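Moven Library Brings Back Its Seed Swap, Bigger Than Ever

The seed swap is back at the Moven town library this April, and gardeners all over the valley are already sorting their envelopes! Doors open at 9 in the morning, and this year the swap spreads across 2 rooms, with vegetables in the reading room and flowers and herbs next door.

Last spring's swap ended with 144 packets still in the drawers, and every one of them has been kept cool and dark over the winter. Look for the striped Hnatiuk bean, a local favorite that climbs like mad and keeps on giving until the first frost.

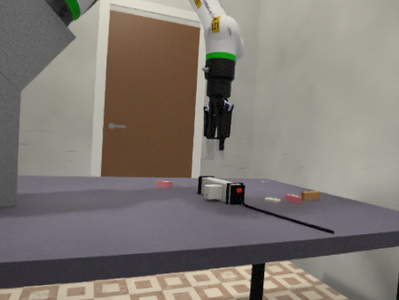 Visitors can take home 3 packets for free, even if they have nothing to trade. Anyone who brings seeds can swap as many as they like (please write the plant name and the year on each one). Tomatoes and squash are always the first to go, so early birds will do well.

Skolatach Nursery is sending over trays of young leeks and lettuces too, and they looked wonderful when we stopped by the greenhouse.

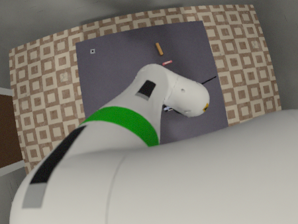
There will also be a short talk on saving seed from peppers, starting at 11, with plenty of time for questions afterward. Parking is free behind the library on Jasirero Street, and the side door has a ramp. Leftover packets go back in the drawers, where anyone with a library card can borrow from them all summer long.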